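Home | Community Help | Roads and Rail | Freight | Ask | Log in

Print this page | E-mail this page

Siding agreement at Zilldale ends in November. Can we still load wagons?

Posted by graincart, 9 September 2026

We run a small seed cleaning business on the Barreto branch and load out of the old siding at Zilldale. It's 784 feet long and takes 13 hopper cars if you pack them in. The private siding agreement was signed by the people we bought the business from, and it runs out in November. The line has a new operator now and I've had one letter from them saying the agreement is "under review." No date and no phone number, only a post office box.

What I need to know is whether we can keep loading after the end date if nothing new has been signed, and who pays for the switch. The old agreement says the railroad maintains "the connection" but doesn't say what the connection is. We have a crop coming in right through that time and trucking it to Rulow would eat the margin.

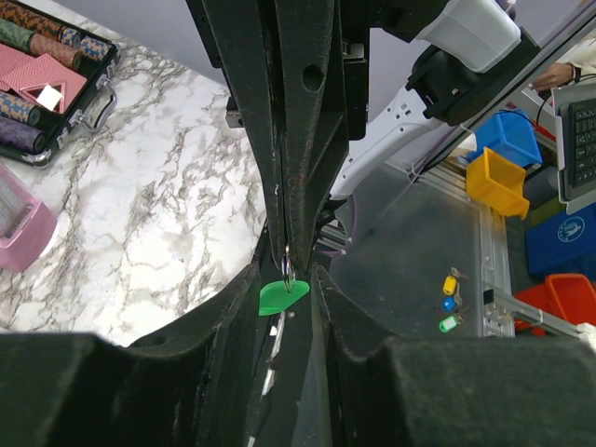

Read the termination clause before you do anything else. Most of the older siding agreements I've seen carry on month to month after the end date unless one side gives written notice, but some stop dead, and then you have no right to put a car on that track. Also find out who holds the keys to the derail and the gate. When our agreement changed hands we had to turn in every key and sign for new ones, and it held up loading for eight days. Put a colored tag on each one, a bright green plastic one on a metal ring like that is fine, and write down who has it. The railroad will ask for that list.

On the switch, "the connection" normally means the switch itself and the track out to the clearance point. Everything past that is yours, ties and all. Ask for the track chart, which should have the clearance point marked. If they can't find it, get it measured and have both sides sign the sketch.

Send your letter certified mail to the post office box and send a second copy to the operator's real estate department. They are usually separate people from the ones who run the trains.

sidetrack_sam
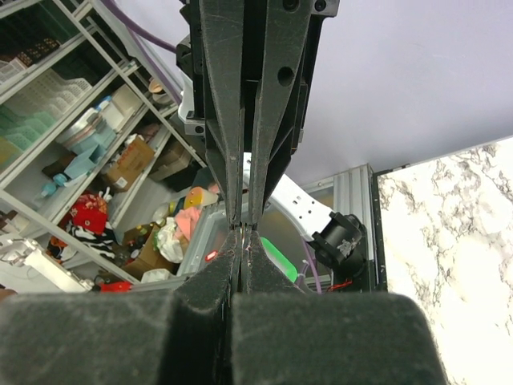
Close-up of the black two-finger gripper.

We had the same thing at the Sekutis elevator. Just keep loading. They want the cars.

oldhopper

I would not just keep loading. If there's a derailment on an expired agreement your insurer may not cover it, and the liability wording is the part the new operator will want to change anyway. Ours went from shared fault to us paying for nearly everything, and we only got it moved back a little.

Ask for a short extension on the same terms, six months or so, to get you past harvest. They agreed to one for us with a one-page letter and an $800 fee. The full renewal took a lot longer and came with an annual charge of $1000 that we hadn't paid before. Check whether they want a minimum number of cars a year too. If you are a seasonal shipper, get that written as a yearly figure and don't accept a monthly one.

If they won't answer at all, your state's rail office may be able to give you the name of the right contact. They can't make the railroad sign anything.

branchline ag

Comments

graincart: Thanks. Found the clause, it does go month to month, with 60 days' notice from either side. Going to ask for the extension anyway.

twoacross: Does the clearance point move if they change out the switch? They did that on our end and the new one is longer.

sidetrack_sam: It can. Get it measured again afterward.

oldhopper: We never had any trouble.

Print this page | E-mail this page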